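4. Where pens go in shared offices

4.1 Background

Shared supplies get used up faster than personal ones. Most people who have worked in an office would say so without being asked, but the written record is thin. Earlier studies of small supplies mostly counted purchases. Purchases tell us what a firm bought, and little else. A pen that was bought in spring may be in a drawer, a coat, a car, a customer's bag. We wanted to follow the pens themselves, between the cupboard and wherever they end up.

Section 3 covered staplers and scissors, which move slowly and mostly come back. Pens are a different case. Cheap, light, carried off in the hand while talking. Nearly everyone we interviewed had one on them that was not theirs, and nearly everyone laughed when we asked.

4.2 Sites and method

Two sites. Grirkix is a freight booking firm on one open floor, with a long front counter where drivers sign for papers. Clernetti is an insurance office split over two floors, small rooms, doors usually shut. Both order the same plain blue ballpoint from the same supplier (Mollah), which made marking simple. We put a thin ring of white paint near the clip end of each pen. Staff were told that a study of supplies was running but not which supplies until the exit interview.

In all 2,000 pens were marked and released over the study period, the same number to each site. Release points were the supply cupboard, the shared holders, and the front counter (Grirkix only). Holders were checked twice a day, before opening and after closing, by one of the two field staff. Checks were entered by hand on paper sheets and typed up later the same week. Some sheets from the second floor at Clernetti were lost when a box was thrown out during a move; those days are left out of the analysis and not filled in.

The shared holders were the ordinary desk kind, open at the top and with no lid or cord. We thought about using chained pens at the counter as a control and dropped it. The manager at Grirkix did not want chains in front of drivers, and chained pens have been studied enough elsewhere.

A holder counted as "empty" if it had no working pen in it at check time. A holder with only a dried-up pen, a highlighter or a ruler was counted as empty too. This matters more than it sounds. At Clernetti the holders were rarely bare but quite often useless, full of things that did not write. At Grirkix it was the other way around: people took whatever was there, and an empty holder was usually empty in the plain sense (Figure 4).

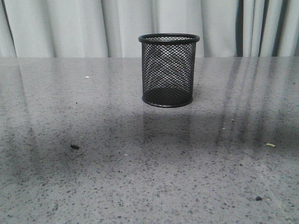 Figure 4. Black wire-mesh pen holder in the bare state, coded E1. Holders with non-writing contents only were coded E2.

4.3 Results

Of the marked pens, 247 were found in a shared holder at the final check. A further 168 were handed back during exit interviews, most of them from bags, jackets and desk drawers. The rest were not recovered. We can't say how many of those left the building and how many are still inside it, under things.

The loss was front loaded. Holders filled in the morning of the first day were short by the evening check, then the rate dropped as drawers filled up. Joon-young Bae, who ran the Grirkix checks, called this "soaking the sponge" in his notes and we have kept the term. Until every desk has its own quiet store of pens, the shared holder cannot stay full. After that it does better, for a while. Then new staff come, or somebody clears out a drawer, and the sponge dries out again.

Placement mattered more than the number of pens. Holders beside the printer lost pens fastest at both sites. Holders on a window ledge, out of the path between door and desk, lost them slowest, but interview answers suggest they were also hardly used. People at Clernetti said they forgot the ledge holder was there. So a full holder is not in itself a good sign, and anyone using "percent full" as a measure of a working supply system should be careful.

The front counter was its own case. Drivers signed, talked, and walked out with the pen. Counter staff knew this and several kept a private pen behind the monitor, lending it by hand and asking for it back. The private pen was almost never lost. One clerk had used the same one since November, she said, and could tell it by the bite marks.

4.4 What people said

We did 18 exit interviews. Full coding is in Appendix B, only the main points here.

Nobody described taking a pen as taking. The usual words were "borrowed," "grabbed," "ended up with." Several people felt they put in more pens than they took out, which cannot be true for everyone. Moving a pen from a shared holder to ones own desk was not seen as removing it from the shared supply, even when the desk had a lock.

Asked what they did when a holder was empty, most said they went to the next holder. Few went to the cupboard. Going to the cupboard was seen as someone else's job, though there was little agreement on whose. At Clernetti two people each named the other.

4.5 Limits

Two offices, one kind of pen, one season. The paint ring wore off on some pens, mostly those carried in pockets with keys, so handed-back counts are probaly low. Twice-daily checks miss short trips: a pen taken at ten and returned at noon shows up as never having moved. A pilot with hourly checks was tried for one day at Grirkix and stopped, as staff began to tidy up before each round.

Data entry was closed on Jul 18, 2022. Arif Dissanayake ran the Clernetti checks and did the second coding of the interviews. Disagreements between coders were talked through and settled, apart from the "ended up with" group, which we left as its own category. The same marking method is used for the mug study at Luto in Section 5, with a scratch on the base in place of paint.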